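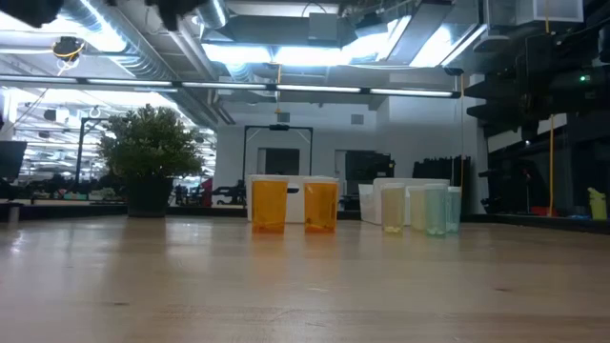 Comment régler la caméra de poignet d'un bras fait maison pour que l'image ne file pas dès que ça bouge ?

atelier_ostden
En raccourcissant le temps de pose et en ajoutant de la lumière si l'image devient trop sombre. Commence par désactiver l'exposition automatique, c'est souvent elle qui rallonge la pose dans ton dos ! Chez nous, à l'atelier partagé Ostden, on a bloqué à 8 ms et on reconnaît de nouveau les bords des objets. Pense aussi à ralentir l'approche finale : je descends à 70 mm/s près de la table, c'est long mais je rate moins de prises.

Pour la table, deux bras noirs face à face sur un plateau en bois, cadre en profilé alu noir, les bacs transparents au fond. Les câbles du bras gauche descendent le long du cadre et ça dégage bien le milieu (j'ai mis un moment à m'y résoudre, j'adorais mes câbles en vrac).
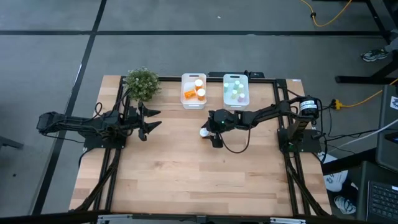 Et la fixation ?

bouazza-bricole
Regarde le support avant de toucher au logiciel. Le mien, un Brorkell imprimé, avait du jeu — deux vis resserrées et c'était réglé.

sadedley_fan
pareil, j'ai eu ça aussi. jamais trouvé, j'ai changé de caméra. 619 photos à jeter quand même…

atelier_ostden
Je complète avec une vue du poignet en mouvement : les doigts de la pince restent assez nets, les gobelets derrière bavent en diagonale. Si tu as ça, c'est la pose ou la vitesse, pas la mise au point.
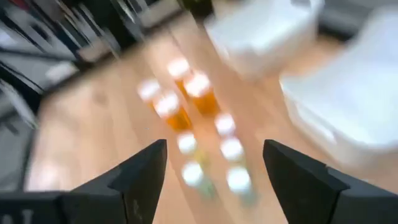

Rubrique : Robotique maison > Caméras et pinces

Pour poster à la suite, précise ton modèle de caméra, la cadence choisie et l'éclairage de ta pièce, sinon on va tourner en rond.

Rechercher dans l'entraide OK

Contact | © Entraide Sadedley | Haut de page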